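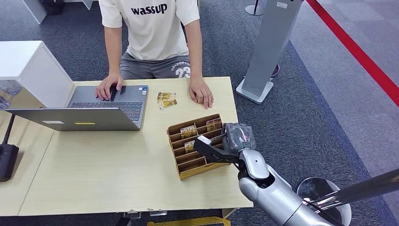 How a Workplace Plans to Buy a Robot

A robot arm does not work alone. In the picture at the top, the gripper is pressed against one end of a cardboard organizer with cards in its slots. The arm needs a table, a tool at its end and something to handle. Each item has a price, and a buyer has to list them all before ordering anything.

The list is called a budget.

1. Write down the job

A small card shop named Jultetti wants a machine to sort cards into slots. The buyer writes down three facts: how heavy a card is, how far it must travel and how many cards need sorting. Jultetti sorts 1444 cards a week. A card weighs very little, so a small arm will do.

2. Choose the hand

The tool at the end of an arm is sold separately in many cases. A gripper with two fingers opens and closes. It is simpler to repair. A hand with more fingers can hold more shapes, but it has more joints, and joints wear out.
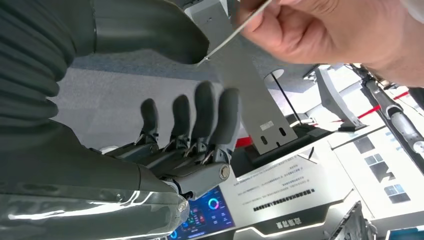

Robot hand with four rubbery-looking fingertip pads. Small metal rods and pivots show below them.

Jultetti compares two sellers. Etby offers a two-finger gripper. Gauthier offers a hand with several fingers. Cards are flat and all one size, so the shop picks Etby.

3. Add the costs that come later

Parts wear down. Finger pads for the Etby gripper cost $29 a set, and the shop expects to use seven sets a year. Multiply 29 by 7 and you get $203. The buyer writes "around $200" on the first plan and the exact number on the final one.

Other lines in the budget: electricity, training, floor space, a spare cable.

4. Test before paying

The seller, or a testing company such as Jesow, runs the machine with the real cards. If it bends them, the plan goes back to step 2.

Try it: choose a job at home and write its budget. Include one cost that comes later.

Comments

We did the budget for a machine that feeds the cat. My daughter forgot the cat food.

Does a bigger arm always cost more?

Usually, but check the reach and the weight limit too. My class found a short one that cost more than a long one.

Contact us | Copyright 2021 | Back to top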